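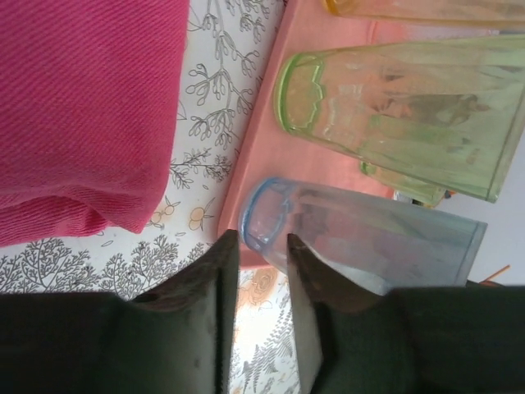 Glasses and cloths, December

Started on the tumblers with Chie this afternoon and I love this set! The pale green one has a bright lime rim that looks great against the pink tray. The magenta twill is my pick for polishing -- Meenakshi still votes for plain cotton. To try next: 2 passes per glass, then a look under the lamp for lint. The cut ones will need extra care, as fluff loves those corners.
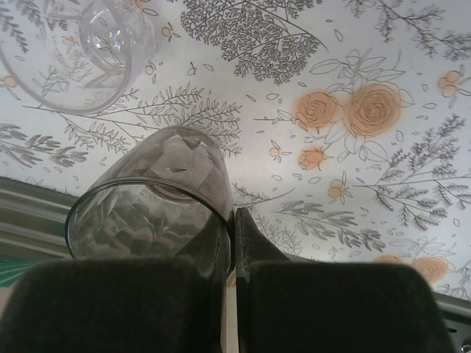
Clear faceted glass on the botanical print, a second clear one behind.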